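Prikgate Handheld Capture Kit: Set-up and Operator Guide
Section 4. Recording tabletop demonstrations

4.1 Before you start

This section covers recording demonstrations with the hand-held gripper for the Lockyer retention study. The study tests whether a policy trained only on fisheye views from the gripper keeps its grasp accuracy when the tablecloth, room and operator change. Recordings that don't follow the steps here can still be used for pre-training, but they are left out of the reported results.

You should have already charged the batteries (Section 2) and calibrated the lens (Section 3). If the lens has been removed or refocused, go back and repeat Section 3 before recording anything.

4.2 Laying out the table

1. Choose a table the operator can reach across while seated. Clear the far edge.
2. Lay the cloth for the session and smooth out any folds. Patterned cloths are preferred. Plain white cloths gave poor feature tracking in the March trials, and Trevor Haslam's notes on this are in Appendix B.
3. Place the fiducial markers flat near the far edge, where the operator's arm won't cover them for the whole demonstration.
4. Put out the task objects from the session sheet. Keep them clear of the markers.
5. Open the blinds fully or close them fully. Half-open blinds put moving bands of light on the table.

Note: Household clutter in the background is fine and should be left where it is. The study depends on varied rooms, and tidying up between operators removes some of that variation.

Caution: Run cables away from the operator's feet and chair casters. Tape down any cable that crosses a walkway.

4.3 Mapping the room

1. Power on the gripper and wait for the status light to turn solid.
2. Start a mapping clip. Move the gripper slowly over the table, then out to each side at chest height, then back to the table.
3. Finish with the markers in view for at least 4 seconds.
4. Stop the clip and check that the software reports a closed loop. If it doesn't, delete the clip and repeat from step 2.

Large rotations are acceptable during mapping. The reconstruction uses the gravity reading from the motion sensor, so a clip in which the room is on its side or upside down will still align. Fast movement causes far more failures than rotation does.

4.4 Recording demonstrations

1. Seat the operator and have them rest the gripper in the start position.
2. Press record. Wait for the tone.
3. Perform one task from the session sheet at normal working speed. Don't pause to correct a poor grasp; carry on and mark the clip as a miss.
4. Return to the start position and stop recording.
5. Repeat until the sheet is complete. After every 8 demonstrations, wipe the lens with the cloth supplied.

Caution: Stop if the operator reports a sore wrist or forearm. Don't resume the sheet until the soreness has gone.

4.5 Checking the view

Play back a few clips before packing up. Gloves and sleeves can take up a large part of a fisheye view when they are close to the lens. The software masks these areas, but tracking needs enough of the table and room left over to work from.

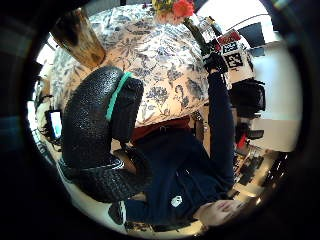
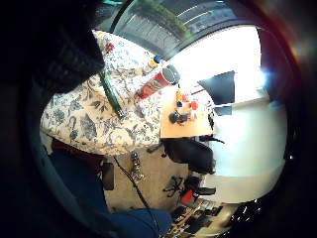 Photos: Merle Rutherford / Plorkarico. Both are gripper-camera views of the same session.

The first view has both markers in sight despite the glove close to the lens, and the room is inverted. Views like it should be kept. In the second, the sleeve is at the upper left, and the window, wall, furniture and floor are all available to the tracker. Bright spots and faint flare near the rim, as in the second view, are handled by the rim mask and don't need reporting.

Reject a clip if:
- the tracker loses position during a grasp
- the lens is smeared
- the task object is hidden from start to finish

4.6 What the study has found so far

Rhys Quinlan and Ewan Partington compared two policies, one trained on 300 demonstrations from a single room and one on the same number spread over several rooms. In an unfamiliar room the second policy completed more of the test grasps with every cloth tried. Adding further clips from the original room, to a total of 397, did not close the gap. For this reason operators are asked to move to a new room once a sheet is finished, even where the current one is convenient.

Results for thin, glossy objects remain weak under both conditions. Until the Wodanico fingertips have been evaluated, record these objects on separate sheets.

4.7 Uploading

1. Connect the gripper to the base station with the short cable.
2. Enter the operator code and room code. Don't use names.
3. Start the upload and leave the lid open until the counter reaches zero.

Questions about rejected clips go to Hamish Pirihi, with the room code in the subject line.

Section revised 2025-05-27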